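About Trollham Surfaces

Trollham makes square tabletops and small tables for break rooms, shared kitchens and student housing. The shop is in Jikeck, in a former feed store, and the finishing room next door was added later. All cutting, sealing and inspection takes place at this address. Frames and hardware come from outside suppliers.

What we make

The current range consists of two lines. Katsaros is a flat square top with a fine texture and a low gloss, supplied in dark brown-gray, sand and off-white. Protlow is a matte top in the same sizes, intended for rooms with strong overhead light. Both lines are sold as loose tops or mounted on a base, with or without a drawer.

Dark colors account for most orders. They hide tea and coffee rings well and show dust and dried soap film badly, and buyers should plan their cleaning around that. A textured surface holds more residue than a smooth one and needs a second pass with clean water.

How tops are checked

Each production batch is sampled before shipping. A sample top is put through 200 wipe cycles with a damp kitchen sponge, foam side down, and then inspected under a lamp set at a low angle. Changes in gloss show up first at the center and along the front edge. A second sample is left with fruit and opened drink cans standing on it overnight, starting at 5 p.m., and is cleaned and inspected the following morning. Marks that remain after cleaning are recorded against the batch number.

The shop keeps 244 retained samples on racks in the finishing room. They are used to match color on repeat orders and to settle questions about wear. A customer who needs a replacement top should send the batch number printed on the underside.

Orders and capacity

Trollham has 26 employees and shipped 3,061 tops last year. Standard sizes leave the shop in three weeks. Custom sizes take five, and longer in August, when the finishing room closes for maintenance. Samples of both lines can be ordered by mail. Returned samples are not resold.

Care

Wipe spills with a damp sponge and a small amount of dish soap. Rinse the sponge, wipe again, and dry with a cloth. Do not use powdered cleansers. Lift cans and cups when moving them, as grit under a metal rim can scratch the finish.
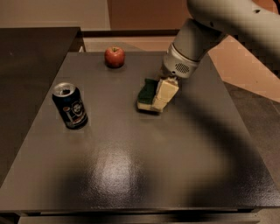 Can the scouring side of a kitchen sponge be used on a Katsaros top?

Use the foam side for routine cleaning. The scouring pad dulls the gloss over time, and the dull area cannot be polished back without refinishing the whole top. For dried food, lay a damp cloth over the spot for ten minutes and then wipe with the foam side.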